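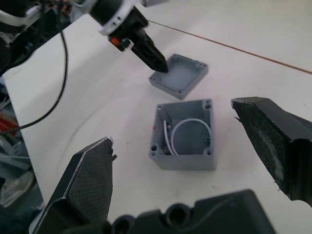
What should be compared first when two grippers are tested on the same task?

Compare how each gripper holds the part while a second tool pushes on it. Closing force on the data sheet comes later.

Chapter 2
Holding and Driving: Grippers in Two-Arm Work

In this chapter we study a small enclosure that must be held by one arm and closed with screws by the other. The task was proposed by Hye-jin Kwon for the Clamik comparison, and it was repeated 868 times with two sets of finger pads.

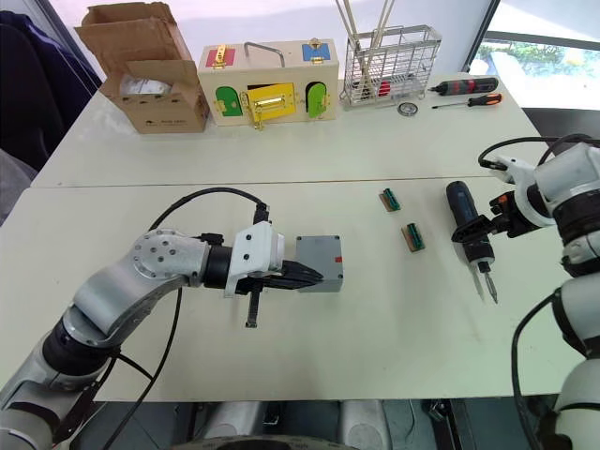 A pad that is good for picking is sometimes poor for holding. When the screwdriver turns, the box wants to turn also, and the pad must resist this without marking the surface. For each trial the student should write down the pad, the grip position and the result.

The second set of pads, made by Bravska, was changed after 275 trials. Section 2.3 explains how this change is treated in the tables.
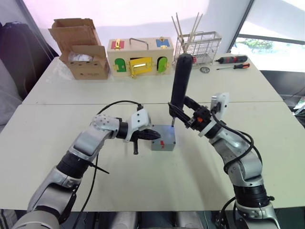
2.1 Terms Used in This Chapter

By "slip" we mean any movement of the part between the fingers after the grip is closed.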